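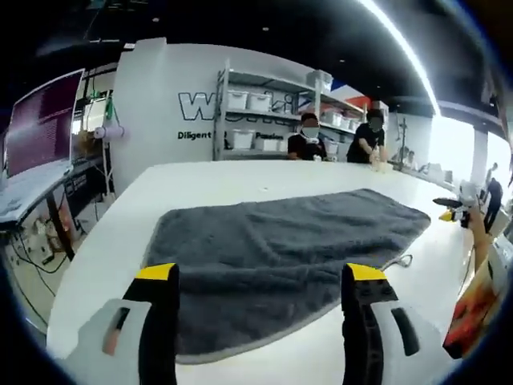 Asunto: Re: Presupuesto de pinzas y repuestos para el segundo semestre

Hola a todos:

Contesto a Urs por partes, porque su mensaje mezclaba dos cosas que conviene pedir por separado.

> El 14:20, Urs Imhof escribió:
>
> He mirado la oferta de Clitel. La pinza de mano completa sale a 518 euros y el juego de dedos negros con puntas amarillas va aparte. Brasido pide 311 por un modelo más sencillo, sin puntas recambiables. Si seguimos solo con toallas y paños, ¿no basta con el barato? Necesito una cifra antes de que cierre febrero.
>
> Urs

Sobre el modelo de Brasido: no lo compraría para tela. Con la felpa gruesa hace falta que la punta entre por debajo del dobladillo, y el dedo de Brasido es demasiado ancho. Para cajas serviría, pero las cajas no entran en este presupuesto.

Mi propuesta es esta:

- Dos pinzas de Clitel: 1036 euros.
- Puntas de repuesto: una partida de 100 euros.
- Mesas: ninguna. La blanca grande da para trabajar por varios lados a la vez.
- Toallas y paños: los compra Villa con su propia partida, como hasta ahora.

El total queda en 1136 euros, sin portes. La cifra de 1057 que circulaba en la hoja de Podon era de la oferta anterior y no incluía las puntas, así que por favor borradla.

Queda por decidir si pedimos las dos pinzas juntas o una ahora y otra en el próximo pedido. Clitel no hace descuento por dos — ya lo pregunté — y el plazo de entrega es el mismo. Yo las pediría juntas para pasar una sola factura.

Urs, si te parece bien, mándame el código de la partida y preparo el pedido mañana por la mañana.

Un saludo,
Ehab Shehata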